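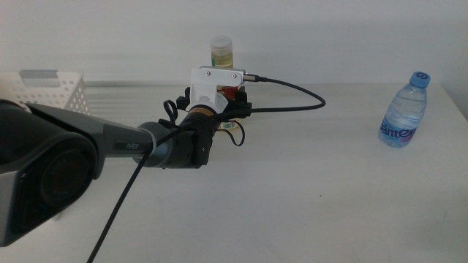 Week 8: Sorting Drink Containers at Home and at Work

Course notes, Household and Workplace Waste, Avram campus

Reading before class: chapter 9 of the course reader, pages on rinsing and caps. Bring your local collection calendar if you have one. Last week's notes on paper and cardboard are still on the course page.

1. What we are sorting

This week covers single drinks only: cans, small plastic bottles, and the odd carton. Large jugs and milk containers come up in Week 9 with the kitchen bin. Most of what an office or a shared kitchen throws out between lunch and closing is a drink container of 600 mL or less, and most of it is left on a table by someone who meant to come back.

Clear the table first, then sort. People who try to do both at once end up walking back and forth to the bins with one bottle in each hand. Put one basket at the end of the table and work toward it.

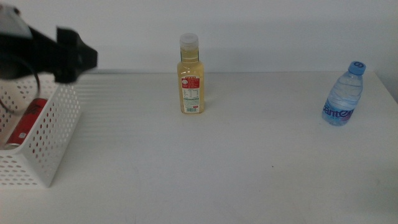 Notes by the course instructor, Stedimmont Continuing Education

2. The basket

A plastic basket with holes in the sides suits this job. It weighs very little and it can be rinsed under a tap. The white one with the red can in it is a fair example. A can may lie any way it likes in the basket at this stage. Don't crush it. Some depots read the barcode on the side and will refuse a flattened can, and the Ukoven depot is one of them.

Line the basket only if you are carrying it through a carpeted area. A liner holds the drips, and then you have to wash the liner.

3. Full, part full, empty

Pick up every container before you decide where it goes. Clear plastic is easy to judge. The pale yellow juice in the middle of the table comes nearly to the shoulder of the bottle, so it stays out of the basket. A full bottle is still somebody's drink and goes in the fridge or on the side counter until the end of the day. In the Pullen building the rule is 4 p.m., after which it gets poured out.

Part-full containers go to the sink. Pour slowly, with the bottle tilted, and run the cold tap at the same time if it is juice or pop. Sugar left in the drain brings ants in summer.

Water can go on the plants. Juice can't.

4. Caps and labels

Follow your own municipality here, as the rules differ and they change. For the course we use the Stedimmont rule:

Caps on, hand tight, after the bottle is emptied.
Labels stay on.
Straws and foil seals go in the garbage.
Rings around the neck stay where they are.

Cap colour makes no difference. A bright blue cap and a translucent white one are handled the same way - students ask this every term.

5. Storage

Keep the basket off the floor. A full basket should be tipped into the blue bin the same day, and the table wiped afterward with a damp cloth. Smudges on a white tabletop show up best when you look along it from one end.

The storage cupboard on the ground floor holds 31 baskets. Please return yours stacked and dry.

6. For next class

Keep a tally of the drink containers you handle at home until Sunday. Note the type, whether it was empty when you picked it up, and where it went. A half page is enough. Write 300 words on one item you weren't sure about and how you settled it, and hand both in at the start of Week 9.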